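Hallero Robotics Club
Bench safety inspection, end of term
Inspected by: Torunn Boström
Seconded, with sighs, by: Trygve Torvik
Date: Fri 24 December
Ratings: OK / Fix / Stop. A Stop means the power stays off until one of us has signed it.

Yes, it is Christmas Eve. The form says "before the break" and I left it late.

1. Access and exits

1.1 Door opens fully. OK. The Cistaner crates have finally gone to the store room.
1.2 Floor clear of trailing leads. Fix. One extension lead across the walkway, taped down with what I believe is masking tape. Masking tape is for masking.
1.3 Extinguisher in date, on its hook. OK.

2. Emergency stop

2.1 Button reachable from both operator seats. OK.
2.2 Button tested under motion. OK. Trygve pressed it with more enthusiasm than the test requires.
2.3 Everyone on today's list can say where it is without looking. Fix. Two people pointed at the light switch.

3. Arm, rail and table

3.1 Rail bolts checked with the torque key. OK.
3.2 Belts: tension, teeth, no fraying. OK, but see comment.
3.3 Wiring clear of moving joints. Fix.
3.4 Clear panel secure. OK. Scratched, as it was last year and the year before.
3.5 Table surface clean. Fix. 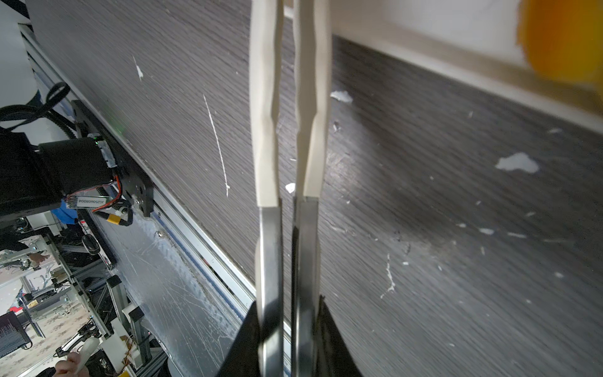 Items 3.2 to 3.5: belt and joint on the rail, wiring below the bracket, white bits on the table.

Comment on 3.2: the toothed belt has no guard. The Kabbaj kit came without one and the team has been "about to print it" since the autumn. Please print it. Long hair and lanyards are to be dealt with before power on, and the scarf rule applies to second years as well.

Comment on 3.3: orange and red wires to be tied back before the next session. Cable ties are in the drawer marked Cable Ties, a system that has so far defeated nine of you.

Comment on 3.5: flecks get under parts and into joints. Brush and pan, please. Blowing on it is how they get into eyes. The scratches can stay, they are a matter for whoever buys the next table.

4. Gripper

4.1 Fingers seated, screws tight. OK.
4.2 Closing force set to the club limit. OK. Was set to Trygve's limit, which is different.
4.3 Hands out of the work area while powered. OK on the day. I will be dropping in unannounced in the new year.

5. Task objects (Tikulix challenge, soft packaging round)

5.1 No glass, no blades, no liquids. OK.
5.2 Objects light enough to drop without harm. OK.
5.3 Loops, cords and handles considered. Fix.
5.4 Other items kept out of the arm's reach. Fix. 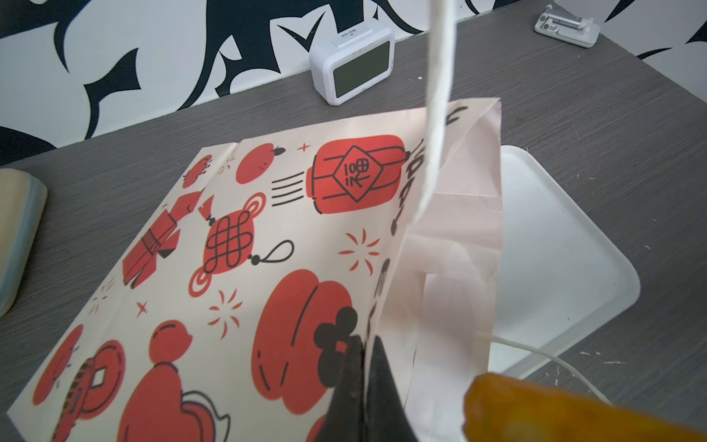

Items 5.3 and 5.4: gift bag with rope handle, gripper finger against the paper; tray, clock and phone stand behind.

Comment on 5.3: rope handles are the best snagging device known to student robotics. Go slowly near them, and keep one person at the stop button with nothing else to do. The same goes for thin string. If anything catches, stop first and discuss whose path planning it was afterwards.

Comment on 5.4: the clock and the phone stand want a home off the bench. If they are part of the task, put them on the task sheet. If they are there so you can tell the time, there is one on the wall.

Comment on the bag in general: I like the lanterns. It is easily the most cheerful thing on this form.

6. Paperwork

6.1 Logbook up to date. Fix. Page 103 reads "did some stuff, worked".
6.2 Risk assessment signed. OK.
6.3 Run counter entered. OK, 288.

Result: pass with fixes, no Stops. Items 1.2, 3.3 and 3.5 to be done before the arm is next powered. The rest by the end of the first week back.

T. Boström

Added by Trygve: the masking tape was mine. Replaced.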